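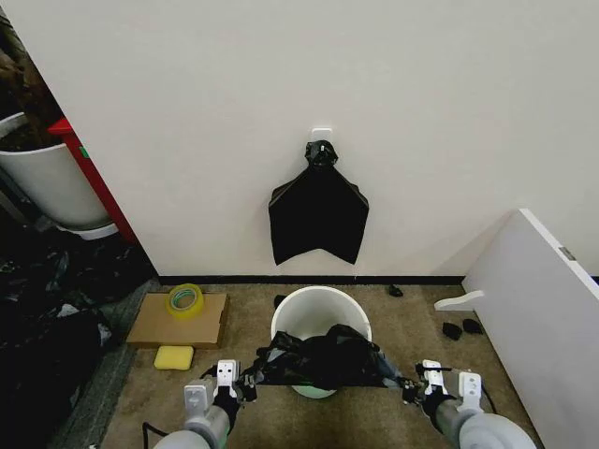
Bag lining cell, both grippers on the bag over the bucket.

September, 14:50. Fault log, liner task. Writing this up before I forget the order of things.

Short version: right gripper did not let go when told to. Run 13 of the afternoon. Left opened on command, right stayed clamped, left arm was already starting its retract. Bag got dragged right, bucket went over. Hit stop. Nothing broken, bucket fine, one bag torn down the seam.

The bad part is that the software thought everything was ok. Log says right gripper OPEN, width reading never changed. So we trust the command and not the reading. Tiziana said this in the spring and I said later. Well.

What I checked, in order:
- connector on right gripper. Unplugged, reseated, no bent pins. Felt a bit loose compared to the left but could be me
- gripper by itself with no bag, 50 open/close cycles. 50 good
- same with bag in the fingers. Failed twice, both with the arm streched out low over the bucket. Never failed with the arm up high
- swapped bag type to the Vasholm ones. One more failure, so not the bags

So it goes with arm pose. My bet is the cable run gets tight at the wrist when the arm reaches down and we lose signal for a moment. Command goes out, never lands, no retry. Mirko thinks its the supply dipping when both arms are loaded. He wants a scope on it. Fair, but his idea doesn't explain why the left one is always fine.

Pulled the old records. 176 liner runs since we moved the cell over here, 159 clean. I went through the rest and four of them say "bag slipped", my own handwriting. Would bet those are the same fault and I was lazy.

Safety note, because Ilaria will ask. I had my hand near the bucket on run 12, fixing the bag edge by hand between moves. Should not have. Stop button was on the desk behind me, took a step to reach it. From now on it stays in the other hand or you stay off the carpet. Morena, Stelios, same for you pls.

16:20. Slack added to the right cable, tie moved one link up. Speed down to half. Back at it with the same kind of setup, hanging bag left on its hook, tape and cardboard left where they were so the background doesnt change on us.
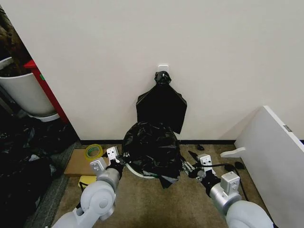
Still open

- retract must wait for BOTH width readings, not the command echo. Tiziana has a branch, needs review
- timeout on release: no width change = freeze both arms and beep
- scope on the supply, Mirko, he can have the cell first thing
- spare gripper cable from Bassi, ask if they do a longer one
- second stop button on the wall side
- go back over the four "slipped" runs and relabel them
- do NOT put speed back up till the low pose test passes with a bag in the fingers. Slack alone proves nothing yet, only did a handfull of cycles after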